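The fog at Avside, take two

So I went back to Avside. I know, I said in March that I was done with that hill, but the forecast promised fog in the valley and clear sky above it, and I have no willpower when it comes to fog. The alarm went off at a horrible hour, I drank half a cup of coffee standing up, and off I went with the headlamp on and the tripod banging against my hip the whole way.

The path starts behind the old mill at Cokness and climbs 485 feet, which doesn't sound like much until you do it in the dark with a full bag (and two lenses I never took out, as usual). There's a fork about halfway. Left is the easy way around the sheep pasture, right goes straight up through the ferns. I took the right one and was soaked to the knees in minutes. Lovely!

At the top I couldn't see a thing. Just gray. I set up anyway next to the stone wall, pointed the camera where I remembered the church tower being, and waited. Veerle Cuypers, who taught the evening class where I learned what an f-stop was, used to tell us to stay put for twenty minutes after we wanted to leave. I gave it more than that, walking in little circles to keep my feet warm.

And then it dropped! The fog slid down off the ridge like somebody had pulled a plug, and there was the tower with the tops of the poplars next to it and a stripe of pink behind. I shot 12 frames before the sun came over and washed the whole thing out. Three of them I really like. The one I'm going to print is the vertical, with the wall running in from the bottom corner, even though the horizon needed a bit of straightening.

For those who always ask about settings: ISO 100, f/11, and shutter speeds of up to 7 seconds while it was still dark. I forgot to turn off the stabilizer for the first few, so those went straight in the trash. I used a soft grad filter for the sky and then took it off again when the pink showed up.

I was home before breakfast was over, with mud on everything. Boots on the porch, batteries on the charger, and then snacks.
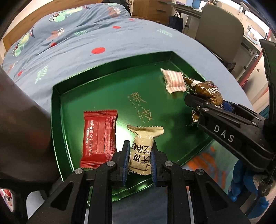 Four little packets on the green tray.

Next on my list is the lake at Pennington, where I've only ever been in flat midday light. There's a wooden jetty on the east side that ought to line up nicely with the sunset this time of year, if the people with the paddle boards go home early enough. I also want to try the Arnari road again, the stretch with the cypress trees and that terrible place to park. If any of you know a better spot to leave a car along there, please tell me in the comments. Last time I ended up in a ditch, and the farmer who pulled me out was very nice about it.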